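# Shelf Task FAQ (sim round)

Quick answers before the November session. Typed this up between lessons so forgive the state of it. If it's not on here ask at club, or stick it in the questions doc and Haiyan Yu will get to it. Please read it BEFORE asking, the same four questions come up every single week.

## The basics

**What is the shelf task?**
You drive a simulated arm with a two-fingered gripper up to a shelving unit, pick the named item, bring it out, put it on the drop mat. Then reset and go again. All in the sim, no hardware this term.

**Who can enter?**
Anyone in the Braditberg robotics club. Years don't matter. If you've only joined this month that's fine, pair up with somebody.

**Team size?**
Two or three. Solo is allowed but you'll be driving, logging and checking all at once. Tiring.

**Do I need to be able to code?**
For the driven round, no. For the scripted round, a bit. Someone on the team should be happy editing a settings file and not panicking when it's red all over.

**What's the sim called, where do I get it?**
Brorix. It's on the club machines already. Home install link is pinned in the chat. Get the one marked "club build", the other one has different shelves.

**Will it run on my laptop?**
Probably. Turn shadows off if it stutters. Turn them back ON for your scored run though, the scorer checks.

## Approach and driving

**How far open should the gripper be going in?**
All the way. Jaws wide before you get near the unit, then line up. People keep opening them inside the compartment and whacking the side wall.

**Which view do we drive from?**
Wrist view. It's the only one you get in a scored run. Practise with it from day one, the overview camera makes you lazy.
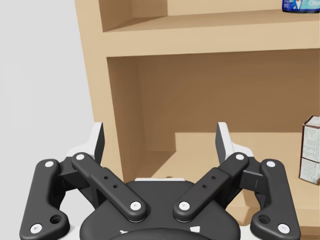 *Wrist view on the approach. Jaws open, left finger in front of the upright, carton over on the right.*

**Left finger looks like it's touching the shelf side. Is it?**
Can't tell from one still, and that goes for your own screenshots too. In the wrist view a finger overlapping the upright might be well in front of it. Check the contact log. If the log's clean you're clean.

**Can I start from wherever I want?**
No. Start pose is set by the seed. You can move off it however you like after the buzzer.

**Does touching the shelf lose points?**
A brush, no. A knock that shifts the unit, yes, and the run stops if it goes over. (It has gone over.)

**How long is a run?**
300 seconds. Clock starts at the buzzer, not when you first move. Clock stops when the item is flat on the mat and the jaws are open again. Both.

**Can we pause?**
No. Practice mode pauses, scored mode doesn't.

**The gripper's blocking my view of the thing I want to pick up??**
Yes, it does that. Back off, go up a bit, look, then come down. Or learn where it is before you close in. Most good drivers do a slow look along the shelf first and make a note.

## Items

**What's on the shelves?**
Grocery type things. Cartons, pouches, a cylinder or two. Positions change with the seed so don't memorise them.

**Do we have to read the labels?**
No, and mostly you can't, the small print is just grey blocks or tiny rows at that distance. You get the target name plus a reference picture at the start. Go by shape and colour.

**Is it always the middle compartment?**
No. Middle is the most common in the practice seeds which is why everyone gets good at it and then falls apart on the top one. Do some top shelf runs please.

**Which way should I grip a carton?**
Pads on two opposite sides, square on if you can. If it's stood at an angle, turn the wrist to match it. Don't try and pinch it by the corners, it spins out.

**And pouches?**
Harder. Low and slow. Grip near the bottom edge, don't squeeze to max. Force limit in the scored round is 40 newtons and the sim will tell you off if you go past.
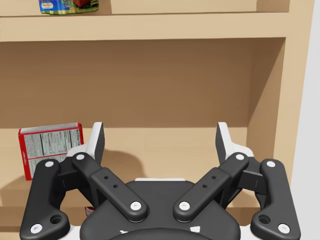 *Same unit, fingers up towards the middle shelf. Red and white carton left, blue pouch on the shelf over it.*

**If the left finger is over the carton on screen, am I lined up?**
No!! Classic mistake. You want the carton showing in the gap between the two dark pads. If one finger is over it you're going to shove it backwards. Slide across, then go in.

**Can I use the shadows to judge distance?**
Good drivers do. Have a play in practice mode, creep forward and watch what moves. Shadows from the unit itself stay put, so learn those first and ignore them.

**What if I knock another item over?**
Minus points per item but the run carries on. If it was the target you can still pick it up lying down. Fair game.

**Can I move things out of the way?**
Yes, if they go back on a shelf by the end. Any shelf.

## Scoring and logs

**How are points worked out?**
Item on mat, then time left, then minus knocks. Full table is in the Plulum folder. Don't ask me to do it from memory, I always get the time bit wrong.

**How many scored runs?**
8 per team. Best five count. Drivers must swap at least once.

**How many practice seeds are there?**
138. You won't do them all. Nobody's expecting you to.

**Do I have to keep a log?**
Yes. Seed, driver, target, result, one line on what went wrong. The sim saves the contact log by itself but it doesn't save what you were thinking. "Bad run" isn't a note. "Came in too low, hit lip of shelf board" is.

**We forgot to log a run, does it count?**
No. Sorry. Same rule for evryone.

**Can we look at other teams' replays?**
After the round, yes. Before, no.

## Scripted round

**What's different?**
No driving. You give it a script, press go, hands off the keys. Same shelf, same items, same gripper.

**Which file do we edit?**
The one called bai_start in your team folder. Bai is just the name of the script runner. Copy it first!! Two teams overwrote theirs last term and had to start again.

**My script works on one seed and then misses on the next one.**
You've hard coded a position. Use the target pose the sim hands you and work out the approach from that. Ask Haiyan for the worked version if you're stuck, she's got a short one with comments.

**The jaws close on nothing.**
Either you closed before the move finished (add a wait) or you're stopping short. Print the distance to target just before the close. Usually that sorts it.

**The jaws won't close at all.**
Check you haven't left the command from the driven round in there. It's ignored in scripted and doesn't give an error, which is anoying, I know.

**Can we borrow code?**
Yes from the club examples, yes from your own old work. Say where it's from at the top of the file.

## Odds and ends

**When's the room open?**
Lunch, and after school till half four. Log out of the machine when you go. Properly log out, not just screen off.

**Can I bring a game controller?**
Yes, wired ones only. Test it before the day. Map open/close to something you won't lean on by accident.

**Screen's frozen on the loading bar.**
Leave it two minutes. Then close and reopen. Then ask.

**Is there a prize?**
Yes. Not telling.

**Still to add:** reset procedure, the mat size, what happens if a seed is broken. Will do these when I get the answers off Haiyan.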